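Tea Towels and Tablecloths: The Folding Table Is Back

22 March 2024 | By Reet Rozīte
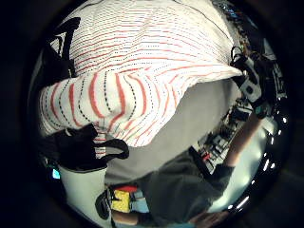
White cloth with thin red stripes and rows of small black dots, folded and bunched.

Since January we have received many bags of household linen at the Mangate exchange room, and the shelf for it became too full. So the folding table is open again, every afternoon until the end of the month.

We ask that each cloth is folded in half two times along the long side, and after this in three. Striped cloths are the easiest to begin with, as you can follow the stripe with your hand. Please do not press the folds with an iron. Rutilio Orozco will iron the large tablecloths himself before they go to Skisell.

Bundles are made of 10 pieces and tied with cotton tape. If a cloth has a hole or a stain, put it in the gray box under the window and we will cut it for cleaning rags. Last month we sent 42 bundles, and I am very thankful to everybody who came.

Recent items
Buttons wanted, all sizes
New opening hours at Wattimena
How to label a bag of curtains

Contact: Mangate Newsletter, front desk | © 2024 Mangate | Back to top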